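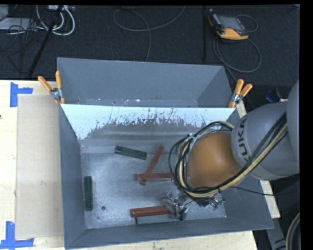

Block Sorting and Bin Condition Technician

Employer: Zonix
Site: Jekero building, ground floor
Department: Returns and Sets
Reports to: Pao-chu Tai, section lead
Positions open: 2
Hours: Full time, day shift
Contract: Permanent after a six-month trial period
Posted: 2023-02-14

Background

Zonix supplies and reconditions the Tuneo block sets used in spatial reasoning tests and hand function assessments. Sets go out to clinics, test centers and college labs on a loan basis and come back at the end of the loan period. Returned blocks are emptied into gray metal bins, sorted by color and size, measured, cleaned if needed, and put back into sets.

The stock list for the current Tuneo range holds 1,371 blocks. At the last full check, 1,166 of them met the release standard. The remainder are on hold for size, edge damage or color, and working through them is part of this job.

Sorting is done at table height on wooden tabletops. Bins stand one behind the other, and the contents of one bin are dealt with at a time. The mix in a bin varies. A typical load on the table is a few dark green blocks, a few reddish-brown ones and a paler gray-green, lying as they fell.

Main duties

Color sorting. Separate blocks into the listed color groups. The gray-green group is close to faded stock from the dark green group, and the two must be kept apart. Color is judged against the reference cards at the table, under the table light, with the room blinds closed. Where a block falls between two cards it goes to the hold tray with a slip giving both card codes.

Size checks. Measure length, width and height with calipers. Record each value to the nearest tenth of a millimeter. A block outside the limit on any side is held, and the other two sides are still recorded.

Surface and edge checks. Look over all six faces and all twelve edges. Chips, dents, pen marks and label residue are entered by code. The code list is two pages long and is learned in the first week.

Set assembly. Build sets to the packing sheet and close the box. A second person opens the box and reads the sheet back before the seal goes on. Both people initial the sheet.

Bin condition. The metal bins have sloping walls and thin rims and are in use all day, so scuffing of the floor and scratches on the walls are normal and are not reported. Report the following:
– raised metal or burrs at the rim
– any new hole or a hole with a sharp edge
– a floor that no longer sits flat on the tabletop
– residue that transfers to a white cloth

A bin with any of these faults is tagged and moved to the lower shelf by the door. Bins are wiped with a dry cloth between loads. Solvent is not used on bins.

Placement tasks. Some sets are released with a starting layout, meaning a list of how the blocks lie when the test begins: side by side, crossed, one flat on another, close to the wall, or clear of all others. Technicians set the layout by hand from a drawing and check it from two sides of the table. Allowed error is given on the drawing. This work takes up one or two hours of a normal shift.

Records. All entries are made on the table sheet in pen and typed into the stock list before the end of the shift. Corrections are made with a single line and initials.

What we need from you

– A high school diploma or equal work experience
– At least one year in a job with hand sorting, small parts inspection, kitting or lab stock work
– Normal color vision, with or without glasses. A standard color test is given at the second interview
– Ability to use calipers. Training is given on our own type, but you should have used some form of measuring tool before
– Clear handwriting
– Ability to stand or sit at a table for up to two hours between breaks
– Ability to lift a filled bin of up to 25 pounds from a shelf at waist height
– Basic spreadsheet skills: entering rows, filtering a column, finding a duplicate

Useful but not required

– Experience with test materials or teaching materials
– Experience writing work instructions
– Knowledge of how sampling plans are used in incoming inspection
– Spoken Mandarin or Kannada (two of our regular customers send their return notes in these languages)

Working conditions

The sorting area is indoors and heated. Noise is low to moderate. Dropped blocks on bare metal make a sharp sound, and ear protection is available at no cost. Closed shoes are required. Rings and bracelets come off before work starts. Thin cotton gloves are worn for set assembly and are optional for sorting.

The shift starts at 7:30 and ends at 4:00, with a half-hour lunch and two paid breaks of fifteen minutes. Overtime is rare outside the return periods at the end of each school term. In those periods it is agreed one week ahead. There is no night work.

Parking is behind the building. The bus stop is a six-minute walk from the front door, and the side entrance is step-free. Table height can be set for each person, and we can supply a stool, a footrest or a larger-print code list. Please say in your application if you need something else.

Pay and benefits

Pay follows grade C of the Zonix scale. The step within the grade depends on experience and is stated in the offer letter. Benefits include health coverage from the first full month, paid leave, and a yearly allowance for work shoes. Technicians who pass the measuring assessment at the end of the trial period move up one step.

Training

Week one: color groups, fault codes, table sheet. New staff work on a practice load with known faults, and the results are gone over the same afternoon.

Weeks two and three: live loads, with every block checked again by the trainer.

Week four: set assembly and read-back.

Week five onward: placement tasks, starting with layouts of three or four blocks and moving on to crossed and overlapping ones. Most people find the overlapping layouts slow at first – the drawing shows the top view only, and the height has to be worked out from the block sizes.

The trainer is Gopinath Shetty, who also keeps the fault code list and is the person to ask when a code seems to be missing.

How to apply

Send the following as one file:

1. A resume of no more than two pages.
2. A short letter, up to one page, describing a sorting or inspection task you have done. State what the items were, what the limits were, and what you did with items you could not place in a group.
3. The names of two people who have supervised your work. They are not contacted before the second interview.

Address the file to Pao-chu Tai, Returns and Sets, and put "Block Sorting" in the subject line. Applications can also be handed in on paper at the front desk of the Jekero building. Please do not send applications to Sales; that desk has its own openings and does not forward mail to us.

Selection steps

First interview: by phone, 20 minutes. Questions on work history and hours.

Second interview: on site, two hours. It includes the color test, a caliper exercise on ten blocks, and a sorting exercise with one mixed bin. The sorting exercise is scored on correct placement and on how complete the table sheet is. Time is noted but carries no score unless two candidates are level.

Offer: in writing, within ten working days of the second interview. Candidates who are not selected can ask for their exercise results and will get a copy of the scored sheet.

Applications are read as they come in, and the posting stays open until both positions are filled. Candidates who applied for the previous opening in this section may apply again. Their earlier color test result remains valid for one year and does not need to be repeated.

Questions about the work itself go to Gopinath Shetty. Questions about hours, pay or site access go to Pao-chu Tai.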